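# Pretgate Chores: data card

Last updated: September

## Summary

Pretgate Chores is a set of robot arm recordings made to answer a narrow question: which household and shop-floor jobs can a single arm finish without a person stepping in. It is maintained by the automation group at Zellel. The set holds attempts at 4 tasks, with 100 attempts per task. Failed attempts are kept and labeled.

The short answer so far is that some chores are within reach when the work area is fixed and the parts are known. Change either of those and the finish rate drops quickly. The set is meant to make that drop measurable.

## Tasks

- `towel_fold`: fold a hand towel into quarters and place it on a stack.
- `dish_rack`: move plates and cups from a counter to a drying rack.
- `bin_sort`: sort mixed fasteners from one tray into labeled bins.
- `board_seat`: pick up a circuit board and place it in a fixture.

The first two were recorded at the Cemley site, in a kitchen mockup. The other two were recorded at the Moges site on a regular workbench. Lighting was not matched between sites. Models trained on one site should not be scored on the other without saying so.

## Labels

Each attempt has one outcome label.

- `done`: the task met its end condition with no help.
- `assisted`: a person touched the work or the arm, and the attempt went on.
- `stopped`: the attempt was ended early, by the operator or by the force limit.

Outcome labels were set by three reviewers working separately. Where they disagreed, the majority label was used and the attempt was flagged `split`. An attempt with three different labels is marked `unresolved` and left out of the default split.

End conditions are in `conditions.md`. Read them before comparing numbers. A towel counts as folded if all four corners are inside the allowed zone, even when the fold itself is wrinkled. People who fold laundry for a living would reject many of the `done` towels.

## Known problems

Seating a board looks easy and is the weakest task in the set. The approach motion is reliable. Trouble begins near contact, where a small angle error turns into a jam and the arm keeps pushing until the force limit trips. A person feels this in the fingers and backs off. The policies tested so far mostly do not.

Views from the wrist are often blocked by the arm's own hardware, and motion blur is common during fast moves. Frames like this were not removed. A filter is provided in `tools/blur_filter.py`, but it also throws away some useful contact frames, so it is off by default.
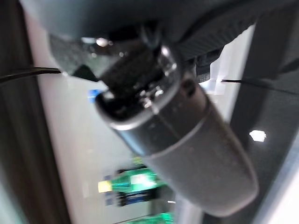
Force readings are stored at a higher rate than video and must be resampled before use. The loader does this with linear interpolation, which smooths out short spikes. For work on jams, read the raw force files directly.

Cycle times in the metadata include operator resets. Subtract `reset_s` to get the time spent on the task itself. Earlier copies of the metadata did not have this field and made the arm look much slower than it was.

## Suggested use

Report the `done` rate per task, with `assisted` listed separately. Adding the two together hides the cost that matters most on a shop floor - someone still has to stand there. Do not average across all tasks. A good `dish_rack` score says very little about `board_seat`.

## Not suitable for

- Safety claims of any kind.
- Estimates of labor savings. Setup time was not recorded.
- Two-arm policies.

## Layout

`episodes/` holds one folder per attempt, with video, joint states and raw force. `meta/` holds outcome labels, reviewer votes and site. `tools/` holds the loader and filters. File names in `episodes/` start with the task name and are padded to the same length, except in `bin_sort`, where the padding was left out and sorting by name gives the wrong order. Use the `index` field there.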